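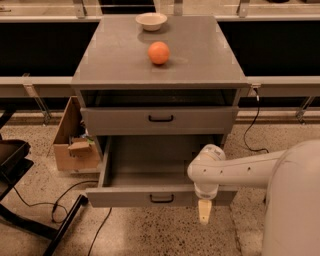

Imrie Releases Version 2 of Plimau Task Planner for Household Robots

DRIRKCOMBE, October 12, 2023 - Imrie today released version 2 of Plimau, its planning software for robot arms that work with drawers, doors and other moving furniture parts.

The new version plans the arm and the base together. Earlier releases parked the robot first and then looked for an arm path, and long drawers often left the arm short of reach. Plimau now picks a standing position that works for the whole pull or push.

"A two-drawer cabinet is a good test," said Renata Yáñez, who leads planning at Imrie. "With the lower drawer out, the planner has to keep the wrist and the body clear of it and leave whatever is on top alone."

Drawer travel is read from the depth camera and updated during the motion. Users no longer have to enter it by hand. The planner checks up to 512 candidate grasps per handle and logs the reason each one was rejected.

Imrie tested the release on 459 recorded drawer and door tasks. The task files are included in the download, along with a viewer for replaying plans.

Plimau 2 runs on Linux. Existing users can import their version 1 task files. Support for version 1 ends in May.

Press contact: Lachlan Cairns, Imrie press office, Drirkcombe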